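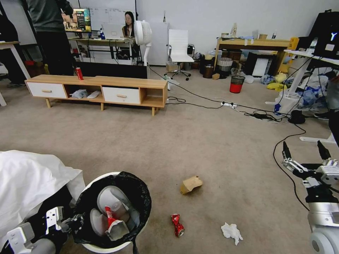
Workplace Services, Rilwood Building

Ellurden Desk Bin Diary: README and data card

Last updated 9/16/24
Maintained by Mei-kuen Chu

Welcome, and thank you for taking an interest in other people's trash! This folder holds the records from our desk bin diary, which we kept on seven floors of the Rilwood building so we could see what people throw away at their desks and how much of it could have gone somewhere better. It began as a tab in the cleaning supply order sheet and outgrew it fairly quickly. A few offices have asked for a copy, so I have tidied it up and written down everything I could remember about how it was put together.

What's in the folder

bags.csv has one row for each bag we opened, 359 in all.
items.csv has one row for each kind of thing found in each bag, 1502 rows.
floors.csv is a small lookup table with the floor name, the carpet or hard floor note, and whether there is a kitchen.
codes.txt explains the short codes used in the material column.
old/ is the first version of the sheet, kept for sentimental reasons. Please don't use it for anything.

All the CSV files are comma separated and saved as UTF-8. If you open them in a spreadsheet program, check that it hasn't turned the bag codes into dates. Mine did, twice, and I had to go back to the paper sheets.

Columns in bags.csv

bag_id: the code written on the tag, made of the floor name and a running letter pair.
floor: matches the floor name in floors.csv.
bin_type: desk, aisle, kitchen or meeting room.
weight_g: weight of the closed bag in grams. Blank if the bag was not weighed.
leaky: yes or no. A bag got a yes if it left a mark on the sorting table, so a single teaspoon of coffee was enough.
sorter: initials, replaced with a letter from A onward before sharing.
notes: free text, lightly edited for manners.

Columns in items.csv

bag_id: matches bags.csv.
material: the code from codes.txt.
item: plain words, such as "soda can," "paper bag," "tissue," "yogurt pot."
pieces: how many of that item were in the bag.
dirty: clean, a little, or a lot.
could_recycle: yes, no or ask.

The last column needs a word of explanation. "Ask" means that our hauler, Altus, gave us one answer over the phone and the printed guide gave another. Paper cups with a lining are the main culprits. I left them as "ask" throughout, even after we got a firmer answer in January, so that all the rows follow the same rule. You are very welcome to recode them to suit the rules where you live, and I would encourage it, as those rules differ a great deal from one town to the next.

How the bags were collected

Bags were picked up at the end of the working day, tagged at the bin, and taken down to the loading bay to be opened on a folding table with a plastic cover. Each was weighed shut, then tipped out and sorted into heaps by material. One person sorted and another wrote. We used the same scale the whole way through, borrowed from the mail room, and its readings settle better on heavier bags than on light ones. Anything under 300 grams should be treated gently. I wouldn't build a chart on the light bags alone.

Trash on the carpet beside a bin was recorded with that bin, with "floor" written in the notes. A can or a balled-up tissue that misses its target is still desk trash as far as we are concerned, and leaving it out would have been unfair to the people who at least tried.

Desks were never recorded. We wrote down the floor and the kind of bin and stopped there, and anything with a name on it (envelopes, delivery labels, one very sweet birthday card) went straight into the shredding sack without being read into the sheet. Everyone in the building was told about the diary by email and by a sign in the elevators.

Things that may trip you up

The Peng floor had its desk bins taken away partway through and replaced with shared aisle bins. Its early rows and late rows are really two different places, and I would split them on bin_type before comparing anything.

"Tissue" and "paper towel" were used loosely by different sorters. If the difference matters to you, add them together and save yourself a headache.

Liquid was poured off before cans and bottles were sorted but after the bag was weighed, so the weights include somebody's leftover soda.

Food scraps have no piece count. The pieces column is blank for those rows, and blank does not mean zero.

Good uses and poor ones

We have used the files to decide where to put recycling bins, to choose a liner size, and to settle a long-running argument over whether the kitchen signs were being read. They would also make a friendly practice set for a class on messy spreadsheets, with plenty of spelling to clean up in the notes.

Please don't use them to rank teams or to estimate waste for a whole city. We are one building with a sandwich place next door, and it shows.

Sharing and thanks

You may copy, change and pass along the files, as long as you keep this README with them and mention the Ellurden Desk Bin Diary somewhere. If you find a mistake, send me the bag_id and what you think is wrong. I still have the paper sheets in a box under my desk and am always happy to look one up.

Warm thanks to the evening cleaning crew, who tagged bags on top of their regular rounds, and to the mail room for being so patient about the scale.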